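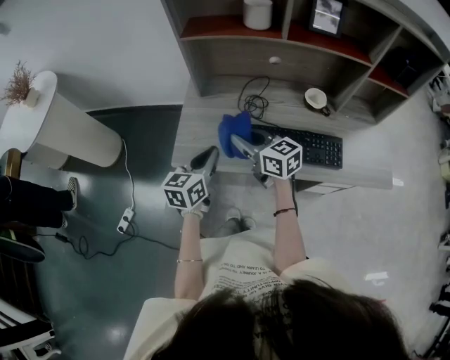
Collecting with two hand-held grippers at a desk. Text: Barbara Mazurek

A target of 1000 demonstrations says little about a data set. At Ziltstead we recorded 475 of cloth handling at one tidy desk, and the policy failed on the next desk over. I would trade most of them for 20 each from desks with keyboards, cups and tangled cables left where they were. Hand-held grippers make that cheap, as the operator can change rooms in minutes. Budgets should be written in places visited, with the episode count reported second.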